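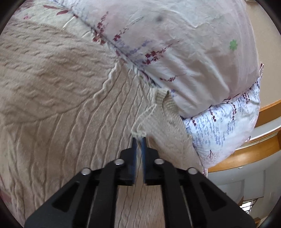
Categoría: Punto y lana / Galerías

Ochos, trenzas y canalés: el cajón de los jerséis gordos

Por Iulian Anghel — julio

Cada verano, cuando ya no hay quien se ponga una manga larga, saco todos los jerséis de trenzas del armario y los voy extendiendo encima de la cama para doblarlos bien y guardarlos hasta el otoño. Me encanta hacerlo (en casa me toman por loco, con el calor que hace), porque es el único momento del año en que los miro despacio. Puestos no se ven igual. Sobre la colcha, en cambio, se aprecia cómo sube cada ochito, dónde se cruza el punto y qué hace el canalé cuando se acaba la trenza.

El beige es mi debilidad. Tiene un color que va del tostado clarito al crema según le dé la luz, y con ese tono los relieves lucen una barbaridad. ¡Un jersey de ochos en negro es medio jersey! En crema se ve todo: las crestas, los surcos, los pliegues pequeños entre un cruce y el siguiente.

A partir de aquí va la galería en pies sueltos, tal como los fui apuntando en la libreta mientras doblaba.

1. Las trenzas tumbadas
Cuando una parte del jersey queda girada sobre la cama, los ochos corren de lado, en filas onduladas, y parecen otra labor distinta. Me pasé un buen rato mirándolos así.

2. El canalé largo
Las costillas largas junto a las trenzas son lo que da caída a la prenda. Al extenderla se abren en abanico, y conviene peinarlas con la palma de la mano antes de doblar.

3. El borde
Mi parte favorita de cualquier jersey, y la que más sufre. Puntos pequeños, apretados, con su cordoncillo. Para levantarlo hay que coger poquita tela y sin tirones, que un borde dado de sí ya no vuelve.

4. La banda acanalada
Se arruga siempre, da igual el cuidado que se ponga. Yo la estiro a lo ancho, la suelto y dejo que se recoja ella sola. Si queda un doblez pequeño vuelto hacia fuera, se baja con dos dedos y listo.

5. La costura en relieve
Hay quien la esconde y hay quien la luce. Yo soy de los segundos: una costura doble bien marcada dibuja la prenda entera y además sirve de guía para doblar recto.

6. El verde de Eltdale
Lo compré en una feria de lana en Eltdale, a última hora de la tarde, cuando ya estaban recogiendo los puestos. Pica un poco en el cuello y se lo perdono todo. Los ochos son enormes, de los que se notan a través del abrigo.

7. La chaqueta de Prarach
Tejida con lana Prarach, la de torsión fuerte. Pesa lo suyo — la puse en la báscula de la cocina y marcó 1000 gramos clavados, botones incluidos. En enero no me la quito ni para comer.

8. El chaleco de los 48 cruces
Este lo hice yo, con un patrón de Pană que lleva 48 cruces en el delantero. Me equivoqué en uno, arriba, cerca de la sisa. No pienso decir cuál, y por ahora tampoco me lo ha encontrado nadie.

9. El gris de mi tía
Punto de arroz a los lados y una sola trenza central, anchísima. Tiene más años que yo y sigue estupendo. Se lo ponía para ir al mercado y ahora me lo pongo yo para lo mismo.

10. El que está a medias
Todavía en las agujas. Llevo más de 2770 puntos apuntados en la libreta y me falta una manga entera, así que para este otoño no llega. Para el siguiente, seguro.

Cómo los doblo, que me lo preguntáis mucho
Boca abajo, mangas hacia dentro sin cruzarlas del todo, y luego en tres partes desde el bajo. Nada de perchas. Los más gruesos van al fondo de la caja y los finos encima, con una bolsita de lavanda entre medias. Uso unas cajas de tela Grorkine que me van muy bien de tamaño: en cada una caben cuatro jerséis gordos si no se aprietan.

Si tenéis en casa uno de esos jerséis de ochos que ya no se pone nadie, sacadlo y extendedlo un rato, ¡de verdad! Me hace muchísima ilusión recibir las fotos que mandáis. La carpeta del año pasado se cerró con 501 y todavía vuelvo a ella alguna noche. La de este año sigue abierta y admite chaquetas, chalecos, mantas y lo que tengáis con trenzas.

En septiembre toca la galería de gorros.

Contacto | © Iulian Anghel. Textos y fotos | Volver arriba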